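Recording a Holy Well or Spring: Field Method

This page covers a basic survey of a small water site: a holy well, a roadside spring, or a dipping place with a built surround. It assumes two people, one visit, and no digging. The form mentioned below is the Gumthorpe sheet, but any form with the same fields will do.

Equipment

30 m tape, 2 m folding rule, compass, clipboard, pencils, plumb line, thermometer on a cord, ranging pole or marked stick, phone or handheld GPS. Bring a spare pencil. Ink runs.

Before the visit

Look up the site on the oldest large-scale map you can find and on the current one. Write down every spelling of the name, with the map it came from. Do not correct the spellings. The well at Sodedcombe appears as St. Evero's Well on one sheet and Everywell on another, and both forms went into the record.

Get permission from the landowner. Ask at the same time whether the water has ever been piped or capped.

Step 1. Fix the position

Stand as close to the center of the basin as is safe. Let the GPS settle, then take three readings and record all of them. Note the accuracy figure shown on the device. Under trees it may not drop below 6 m, in which case measure with the tape to two fixed points, such as a gatepost and a wall corner, and record those distances too.

Step 2. Set a baseline

Run the tape in a straight line past the structure, clear of the stonework. Peg both ends. Record the compass bearing from the zero end. Keep metal objects away from the compass while reading it.

Step 3. Measure offsets

From the baseline, measure at right angles to each corner, edge and change of direction. Where the wall curves, take an offset every 10 cm. Call out the distance along the tape first and the offset second. The person writing repeats both numbers back.

Step 4. Draw the plan

Draw at 1:20 on site. Mark north, scale, the baseline, and the direction of flow. Use a solid line for stone you can see and a dashed line for anything you are inferring. Leonor Macedo's plan of the Barros spring used one line type for both, and the site had to be measured again.

Step 5. Record the water

Measure depth at the center and at the edge. Lower the thermometer for two minutes and read it without lifting it clear of the surface. Note color, smell, and whether there is visible flow at the outlet. If the basin is dry, write "dry" and the month. A blank field will be read as "not checked."

Step 6. Record offerings

List rags, coins, beads, candles, cups and similar items by type and position. Leave them where they are. Do not remove cloth from branches, even if it is synthetic.
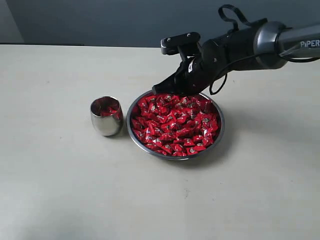

Step 7. Take photographs

Take one view from each side, one straight down into the basin, and one from far enough back to show the approach. Put the ranging pole in each view, upright and clear of any carving. Number the views on the plan with an arrow for direction.

Writing up

Complete the sheet within 7 days. Keep description and interpretation in separate fields. "Flat slab, 62 x 40 cm, set level above the basin" is description. "Altar" is interpretation, and needs a source.

File the original field drawing with the clean copy, including any mud.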